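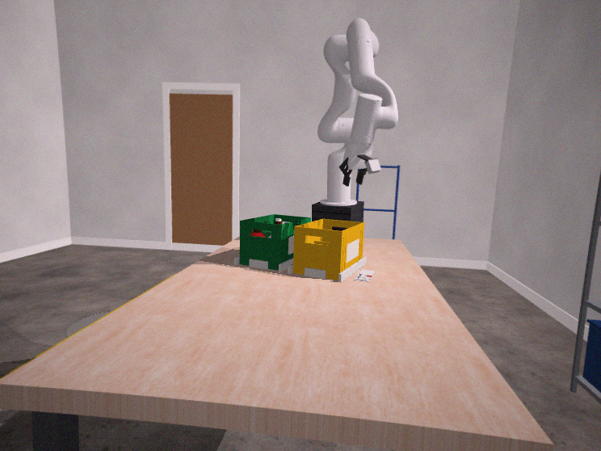
Wondimu Lemma would sooner talk about the table than the arm. The arm, he says, came out of the simulator behaving well enough by May. "The bench height was wrong by 15 mm in the model for weeks, and every grasp I'd tuned was tuned to a table that didn't exist."

The project is called Drultby. It is a sorting cell for the shared workshop at Plallarach, meant to move small parts out of one crate and into another while members are using the rest of the space. Lemma builds it in software first and in the shed second. The virtual room has the two crates, green and yellow, at the far end of a long timber-look table, with the white arm on its black pedestal behind them. The door and the shelving are modelled as well. He puts the collision geometry for these on a separate layer and switches it off when he only wants to test the wrist.

Asked why he bothers with walls, he says the planner kept returning elbow-high solutions. "With no room around it the arm will happily swing through where a wall should be. It's a valid path. You can't run it."

The crates gave him the most trouble. Slatted sides are expensive in contact simulation if every slat is left as its own mesh, and his first version ran at a fraction of real time on the workshop computer. He replaced the sides with convex pieces, 40 per crate, and kept the detailed mesh for rendering only. Physics step is 2 ms. He tried 5 and the parts sank into the crate floor.

The two-fingered gripper points straight down for nearly all picks. Lemma has written an angled approach for items resting against a crate wall, but it is disabled in the current branch. "It finds the part. Then it clips the rim on the way out. I've got a retreat move half written."

Motion scripts are kept in Mosquera, his own task runner, which he describes as a queue with a log file. Gralel does the calibration between the simulated base frame and the real one. Neither is packaged for anyone else yet, and he is in no hurry to do so. The documentation is a text file and a marked-up printout taped inside a cupboard door.

His last full batch in simulation was 476 picks. He declined to give a success rate, on the grounds that he had changed the friction values partway through and would have to run it again.

Next on the list is cable routing. The model has no cables, and Lemma reckons the real arm will need about a metre of slack at the shoulder. He has priced the conduit. The clips are on back order.

Interview conducted August 12, 2020, by phone.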